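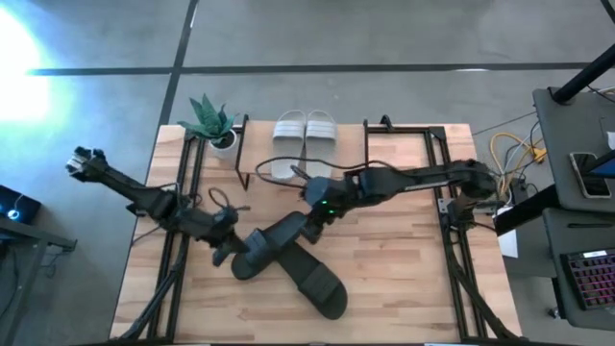

Fluvton Floor Leveler: Frequently Asked Questions

Last revised Dec 26, 2006
Share (8)

General

What is Fluvton?

Fluvton is a cement-based powder that is mixed with water and poured over a subfloor to bring it flat before the finish floor goes down. It is sold by Trernby in two grades. Grade 1377 is for concrete. Grade 2617 contains fiber and is for plywood and OSB. The grade number is printed on the end of the bag next to the batch code.

Can I use Grade 1377 over plywood?

No. It has no fiber and will crack when the panel flexes. Grade 2617 may be used over concrete, but it flows more slowly and leaves a rougher surface, so expect some sanding at the edges.

Is it a finished floor?

No. Fluvton is an underlay only. Foot traffic during the job is fine once it has set, but the surface will dust and wear if left uncovered for a long time. Paint and clear sealers do not change this.

How flat does my subfloor need to be before I start?

There is no minimum. Find the high spots with a long straightedge and grind them down first. It takes far less material to remove one ridge than to raise the rest of the room to meet it.

Preparation

Do I need a primer?

Yes, always. Leltix primer is the only one we have tested with both grades. Cut it with an equal part of water for the first coat on porous concrete and use it full strength on plywood. Let it turn from milky to clear before pouring. If more than a day goes by after the primer clears, prime again.

The slab has old adhesive on it. Does it all have to come off?

Scrape it down to a thin, well-bonded residue. Water-soluble adhesive must be removed completely. Black adhesive in older houses can contain asbestos and should be tested before anyone scrapes or sands it.

What about cracks?

Hairline cracks can be primed and covered. Cracks that are still moving will come through the leveler. Expansion joints in the slab must be carried up through the pour with a foam strip and never filled over.

How do I keep it from running into the next room?

Tape foam weatherstrip across the doorway and press it tight to the floor. Caulk around pipes and floor vents. On plywood, fill every seam and knothole with patching compound the night before. The mixed material is thin enough to find a nail hole and will drip on the ceiling below.

Mixing and pouring

How many bags do I need?

At an average depth of 1/8 inch, plan on 8 bags for a room of around 300 square feet. Double the depth and you double the bags. Buy one extra. Unopened bags can be returned within the period shown on your receipt.

Can I mix by hand?

No. Use a half-inch drill with a paddle at low speed. Put the water in the bucket first, add powder while mixing, and stop when there are no lumps. High speed draws in air, which shows up later as pinholes.

Can I add more water to make it flow better?

No. Extra water weakens the surface and leaves a soft white film that adhesive will not hold to. If the mix is too stiff at the measured amount of water, the powder has probably picked up moisture in storage. Discard it.

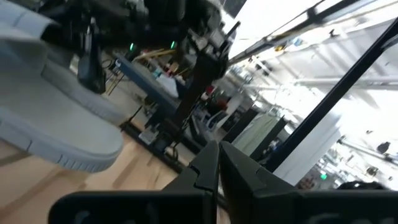 How long do I have to work it?

Fifteen minutes at normal room temperature, less in warm weather. Pour the next bucket into the wet edge of the last one. Two people make this much easier in anything larger than a bathroom.

Can I pour a second layer?

Yes. Wait until the first layer is hard enough to walk on, prime it, and pour. If it has been down overnight, allow a full day for it to dry before priming.

After the pour

When can I lay tile? When can I lay wood?

Ceramic tile: the next day. Sheet vinyl: two days. Wood and laminate: test with a moisture meter and follow the limit given by the flooring maker. Drying is slower in December than in summer if the building is unheated. Do not aim a heater or fan at fresh material.

There is a hollow sound in one spot. Is that a failure?

Tap around it and mark the outline. A spot smaller than your palm in a low-traffic area can be left alone under a floating floor. Anything larger, or anything under tile, should be chipped out, primed and refilled.

Who do I contact about a bad bag?

Write to Simin Daneshvar in technical service. Include the grade, the batch code and the amount of water used. Contractor accounts are handled by Brijesh Bhardwaj.

Comments (3)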